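# Kinilby Innings: pitching records for a defunct independent league

Kinilby Innings is a set of CSV files covering 18 seasons of minor independent baseball. It holds one row per pitching appearance, plus lookup tables for players, clubs and parks. The data was keyed from paper scoresheets and checked against printed season summaries where those survive.

Maintainer: Fongchan Sombatkul
Last release: 11 December 2021

## Files

- `appearances.csv`: one row per pitcher per game
- `pitchers.csv`: 1457 pitchers, with throwing hand and birth year where known
- `clubs.csv`: club codes, with start and end seasons
- `parks.csv`: park codes and outfield distances
- `corrections.csv`: every change made after first entry, with the old value kept

All files are UTF-8 with a header row. Missing values are empty cells. A zero always means zero.

## Main fields in appearances.csv

- `game_id`: club code of the home side, season, game number
- `pitcher_id`: matches `pitchers.csv`
- `role`: S for starter, R for reliever
- `outs`: outs recorded, stored as a whole number
- `h`, `r`, `er`, `bb`, `so`, `hr`: the usual counts
- `dec`: W, L, SV or empty
- `src`: P for paper scoresheet, N for newspaper box score

Innings are not stored. Divide `outs` by three. Earlier releases used the 6.1 and 6.2 style, and several users summed the column as if it were a decimal.

## Park lookup

Park codes are three letters. The Prilta club moved twice and therefore has three codes. Nornorano Field was rebuilt with a shorter left field line and carries a new code from the season of the change. Do not merge the two when working out home run rates.

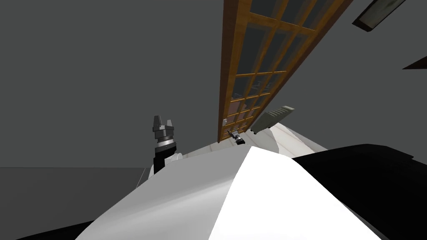 *Simulated room, tilted view. Glazed cabinet or door with a wooden frame; ceiling light at upper right.*

Outfield distances are in feet and come from club programs. Where two programs disagree, the later one is used and the other is listed in `corrections.csv`.

## Known problems

Earned runs are weak for the first 4 seasons. Scorers in that period often left the column blank, and newspaper box scores did not print it. Those cells are empty. Any career ERA that crosses this period needs a note.

Saves were not scored by the league until its sixth season. They have not been worked out after the fact.

A set of 60 games has a winning pitcher but no pitching lines. These games are in the file with `role` and all count fields empty. Filter on `outs` before computing averages.

Two brothers named Kyriakidis pitched for the same club in overlapping seasons, and the scoresheets give only the surname. Appearances were assigned by throwing hand where the sheet noted it. The rest are under the placeholder ID `kyri000`.

Playoff games have an X at the end of `game_id`. Exhibition games are left out.

## Changes in this release

- `outs` replaces `ip`
- Duplicate rows from doubleheaders removed
- Throwing hand filled in for pitchers found in November while checking club programs
- `src` added to all rows

## Use

Free for any use with credit to Kinilby Innings. Corrections should give the `game_id`, the field, the proposed value and the source.

## Comments

**lefty_scorer**
Does `outs` count a runner caught stealing while the pitcher is on the mound? My totals match the season summary only if it does.

**F. Sombatkul**
Yes. Any out made while he is the pitcher of record on the field goes to him. I will add that to the field list.

**tmarsh**
The old `ip` column broke my import script, so thanks for dropping it. Any chance of batters faced?

**F. Sombatkul**
Only for rows with `src` = P. The newspapers did not carry it. Not in the next release.

**bullpen_cart**
Prilta's second park has the same center field distance as the first. Is that a copy error?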